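Hinach Rimmed Laundry Basket
Sold by Hurkeck Home Goods
Item no. 2135

The Hinach is a plastic basket for carrying clothes to and from the washer. The body is cream colored with openwork sides, and the rim is tan with a woven texture. It is low enough to stand in front of a front loader while you move clothes in or out by hand. A handle at each end lets you lift it with both hands and keep it level on the stairs. 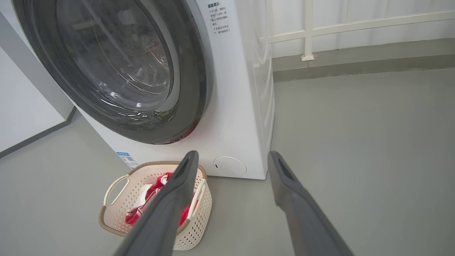

Hinach basket, cream with tan rim, in front of a front-loading washer.

What it is for

We list the Hinach as a day basket. It suits a small load, a change of sports clothes, or the last few things that missed the main wash. For a week of family laundry, look at the Horobets tall hamper, item no. 1214, which has a lid and stands in a corner.

The basket is a single piece and arrives ready to use. Baskets of the same size nest for storage. The color is the same inside and out, and cream is the only color we stock at present.

Care

Wipe with a damp cloth and a little dish soap. Rinse the holes under the tap if lint collects in them. Dry the rim with a towel, as water can sit in the texture. Do not put the basket in the dishwasher or leave it against a radiator. Bleach will dull the rim.

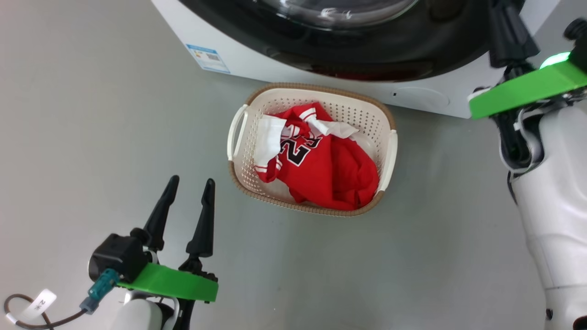
Sports clothes are what most buyers tell us they use this basket for. Practice gear tends to be dropped off one or two pieces at a time, and an open basket lets air reach it until there is enough for a load. Printed lettering should be kept away from rough zippers and hook-and-loop tape. A jersey with a big number on the front, like the red 23 here, is best turned inside out before it goes in the drum. Check the care label for the water temperature, and skip the dryer if the label says so.

Orysia Tkachenko, who handles returns at our Irley store, asks that customers check the rim and both handles when the basket arrives. If either handle is cracked, keep the carton and write to us within 14 days. We will send a replacement and pay the return postage.

Loading and unloading

Set the basket on a flat floor, close to the machine but clear of the door swing. Wait until the door lock has released before you pull. Run a hand around the inside of the door seal once the drum is empty. Socks and thin shirts get caught there.

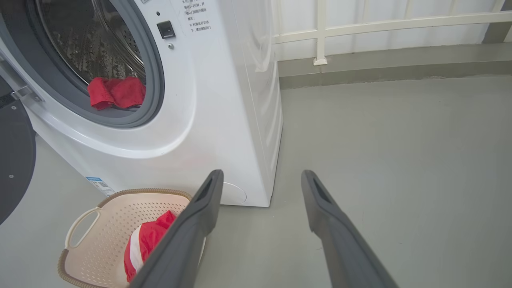
Can I leave damp clothes in the basket overnight?
It is better to hang them up the same evening. Air gets in through the sides, but clothes at the bottom of a pile will still smell by morning.

Shipping and stock

Orders placed before 15:00 leave the same working day. The next delivery of Hinach baskets is due in February.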